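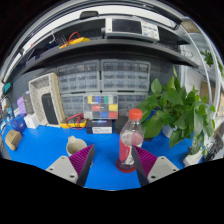
Red cap, red label, blue table.

So I've been trying to drink more water. I know, I know, everybody and their aunt has been trying to drink more water for years now, and I'm the last person on my street to get on board. But I had a headache pretty much every afternoon through the whole of November, right at four o'clock, and I finally got tired of blaming the weather.

My first move was to buy a giant jug. It was a Flesta, the kind with the times of day printed up the side so it can scold you, and I hated it by lunch. It didn't fit in the car. It didn't fit under the kitchen tap either, so I had to fill it from a mug, and by the time I'd poured the mug in over and over I could have just drunk the mug! It lives on the porch now and waters the ferns. The ferns look great.

Then I tried an app called Stotance, which pings you and gives you a little score. The target it set me was 2,000 milliliters a day, and I did pretty well with it for a while (I love a score, I'm a sucker for a score). My best streak got me 806 points, and I was weirdly proud of that and told my sister, who asked what you can spend them on. Nothing. You can't spend them on anything. I deleted it while we were still on the phone.

What has worked so far is embarrassingly dull. I keep a glass by the sink and I drink one whenever I walk into the kitchen, and I walk into the kitchen a lot, mostly to look in the fridge and close it again. Cold from the tap, no ice. I tried the cucumber slices and the mint and all that, and it was lovely for a couple of days and then there was a slimy cucumber situation I don't want to go into.

Can we talk about how different water tastes from one place to the next, though? We grew up in Gustmont, where it comes out of the tap tasting like a garden hose in the best possible way, and I still get a pang for it when I visit. My husband says I'm making this up. He drank a whole glass at my mom's and said "yep, water," and went back to his sandwich. Here in Frei it's softer and kind of flat, and the kettle stays nice and clean, so I guess I can't complain too much.

The other thing is that I'm up at night now. More than 100 steps to the bathroom and back, it feels like, with the cat weaving between my feet the whole way, convinced that it's breakfast. I've started stopping after dinner and that helps some. The cat is still hopeful.

The headaches have eased off, mostly. I also went to bed earlier those weeks and quit my second coffee, so who knows which one did it. I'm keeping the glass by the sink either way. If you've got a trick for remembering when you're out running errands, leave it in the comments, as that's where I fall apart completely.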